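Visit to the Pirnora open lab, Proltdale
02/10/2023

I took the early bus to Proltdale because the group at Pirnora opens its doors only twice a year. We were 14 visitors, mostly students. The talk was on Nasrallah, their method for testing a household robot in simulated homes before it enters a real one. The policy trains in 113 generated apartments, and 15 others are kept apart for the test. Wall patterns and furniture colors are mixed freely, so the robot should not learn to depend on them. On the screen the arm was at a red cabinet with a candlestick, a statue and some smaller objects on top.

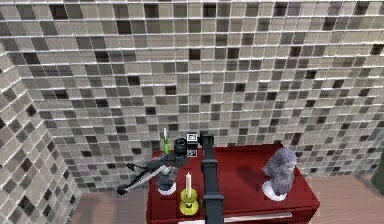
Plerkeck tried the same mixing last year and got worse grasps with it, so I would like to see the numbers per room before I believe it. The presenter accepted this and said that per-room results will be published in the next report.

After the coffee we heard the second part, on moving between rooms. For me it was the more interesting one — a doorway is narrow, and a small error in the position estimate grows there. They run each test home with 2 different start points and compare the paths.
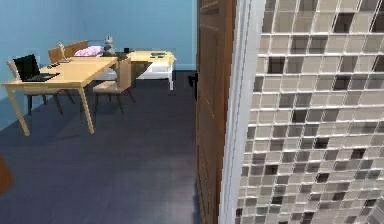 Test home with desk, open door and tiled wall, simulator view.

I could not stay for the questions, as my bus was leaving.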